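The Last Dirty Plate
Dishwashing is the chore every household argues about and no household studies. One woman has spent nine years listening to the arguments.
By the Ombridge home desk

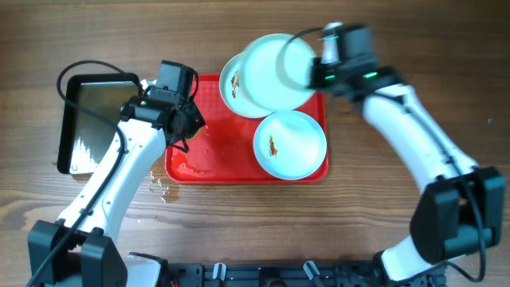 Three white plates on a red tray, two of them still showing traces of a meal.

The fight at the Londoño house was over a fork. It had been left in the sink overnight, tines up, in an inch of gray water, and by breakfast two adults with good jobs were no longer speaking. The fork, I'm told, was later put in a drawer and used without incident.

Nokuthula Tshabalala has a folder full of stories like this. She began collecting them as a graduate student with four roommates and one sponge, and she now has 3,353 written accounts of domestic disputes in which dishes played a leading part. Money comes up less often. In-laws come up a lot, usually holding a towel.

"People will forgive an affair before they forgive a pan left to soak," she told me, over coffee served in mugs she had no plans to wash until I was gone.

Soaking, by her reckoning, is the great dividing line. Soakers believe that water and time will do the work. Scrubbers believe that soakers are lazy and have found a word for it. The two kinds marry each other at a rate that suggests nature has a sense of humor, then spend decades passing the same casserole dish back and forth across the counter.

After soaking comes loading. Tshabalala once sat in on a couples' class where 23 people were asked to draw the right way to fill a dishwasher. She got 23 drawings, and one man asked for a second sheet. Several put the bowls on the top rack. One put them in the oven, having misheard the question, and defended his choice for the rest of the evening.

Then there is the matter of rinsing first. My own mother rinsed every plate until it was clean enough to eat from and then ran it through the machine for an hour, to be polite. My father scraped with a knife and considered the job done. They were married for a long time and owned two sets of plates.

Tshabalala doesn't give advice, which has cost her a book deal. Pressed, she'll admit to one house rule: whoever complains about how it was done does it next time. Her husband has been silent on the subject since March. She can't say whether he has made his peace with her loading or is writing down his own account of it, and she has noticed that the folder is no longer where she left it.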